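Hukholm, tres meses después: el kit de prácticas que compramos para el club de robótica

Prometí en marzo que escribiría sobre el kit Hukholm cuando lleváramos un tiempo con él y me habéis dado tanto la lata en los comentarios que aquí va, por fin, y bien largo. Para quien llegue nuevo: llevo el club de robótica de un instituto, nos juntamos los martes por la tarde, y este curso el proyecto gordo es coger y dejar objetos en un cesto. El brazo ya lo teníamos. Lo que nos faltaba era todo lo demás: piezas, recipientes, fichas, un orden para trabajar. Y eso es lo que vende Hukholm.

Vamos al dinero, que sé que es lo primero que miráis. Pagamos 418 euros con el envío incluido. No es barato para lo que es, lo digo ya, porque al abrir la caja te encuentras cubos, cestos de mimbre, un cuaderno de fichas y una licencia del programita Lallari para apuntar los intentos. Mi compañera Loredana Gentile miró aquello y preguntó si el resto venía en otra caja. Pues no, era todo.

Ahora bien, los cubos me encantan. El acabado es mate, cosa que agradeces muchísimo cuando trabajas con cámaras (los que teníamos de antes brillaban como caramelos y nos volvían locos), y las aristas van un poquito redondeadas, así que la pinza agarra bien aunque llegue algo torcida. El rojo es el favorito del grupo, no me preguntéis por qué, siempre acaban sacando el rojo.

Los cestos son otra historia. Son bonitos, pesan poco y el borde trenzado aguanta los golpes, pero también se mueven en cuanto los rozas. Giorgia Melis, que está en segundo de bachillerato y tiene más paciencia que yo, les puso debajo un trocito de goma antideslizante y mano de santo. Eso tendría que venir de fábrica, a ese precio. Otra cosa: los hay alargados y los hay cuadrados, y al principio pensé que daba igual. ¡Qué va! Con el alargado puesto en diagonal los chicos tuvieron que pelearse con la orientación de la pinza, y fue la tarde en la que más aprendieron de todo el trimestre.
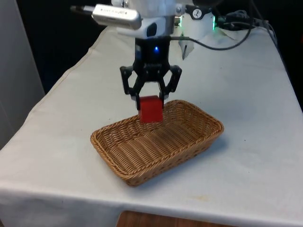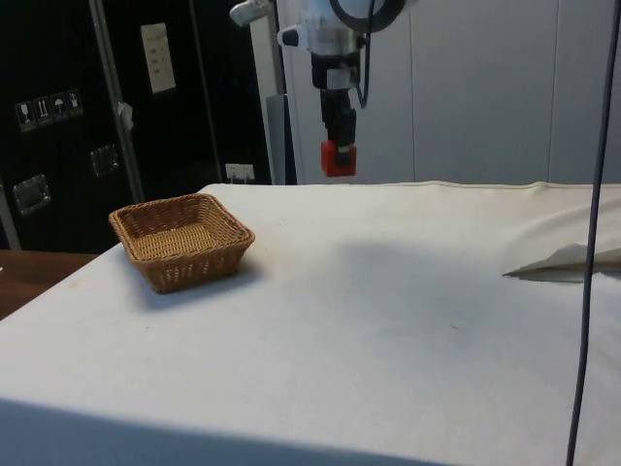 El cuaderno de fichas está bien pensado, aunque la traducción al español es regulera. Hay una página que habla de «soltar el dado con cariño» y ya se ha quedado como frase del club. Cada ficha te plantea una posición del cesto, un punto de partida y una altura de aproximación, y luego deja una parte libre para que cada pareja decida cómo entra. Esa parte libre es lo mejor del kit. Miloslav Gajdoš y su compañera se empeñaron en bajar en vertical siempre; los demás preferían entrar de lado, y se montaron unas discusiones estupendas que yo no habría conseguido ni con la mejor presentación del mundo.

Con Lallari, en cambio, tengo mis más y mis menos. Para registrar intentos va de maravilla: pulsas, marcas si la pieza acabó dentro o fuera, y sigues. La licencia básica te deja guardar 1000 y nosotros llegamos a casi 2000 en el curso, así que tuvimos que exportar y borrar a mitad de proyecto, un rollo. Además la exportación saca las fechas en un formato rarísimo que luego la hoja de cálculo no entiende. Escribí al soporte y me contestaron en dos días, muy amables, que lo tienen apuntado. Ya os contaré.

Un consejo, por si os lanzáis: tapad la mesa con una tela clara y lisa. La nuestra es un mantel blanco de los de toda la vida, y las piezas se distinguen de maravilla. Planchadlo si podéis (yo no lo hago nunca, y se nota). Y dejad los cables bien recogidos antes de empezar, que un cable suelto por encima del mantel te arruina una tanda entera y encima te enfadas con quien no debes.

¿Lo comparé con otros? Sí, con el Noonan, que me prestaron en el instituto de al lado. Es más barato, unos 100 euros menos, y trae piezas de más formas, cilindros y demás. Pero son de un plástico resbaladizo que a nuestra pinza no le hace ninguna gracia, y las fichas vienen tan cerradas que los chavales las terminan sin pensar. Para un taller de una mañana cogería el Noonan. Para un club que dura todo el curso me quedo con el Hukholm, con goma debajo de los cestos y todo.

Lo que sí echo en falta es una ampliación con dos cestos a la vez, para clasificar. Dicen que la están preparando para el otoño. Si sale por un precio razonable la pediré, y si no, pues bajo al bazar a por otro cesto y las fichas las escribimos nosotros, que Giorgia ya tiene tres hechas a boli en la última página del cuaderno.

Nota: un 7 sobre 10. Si el programa no tuviera ese límite le daba el 8 sin pensarlo.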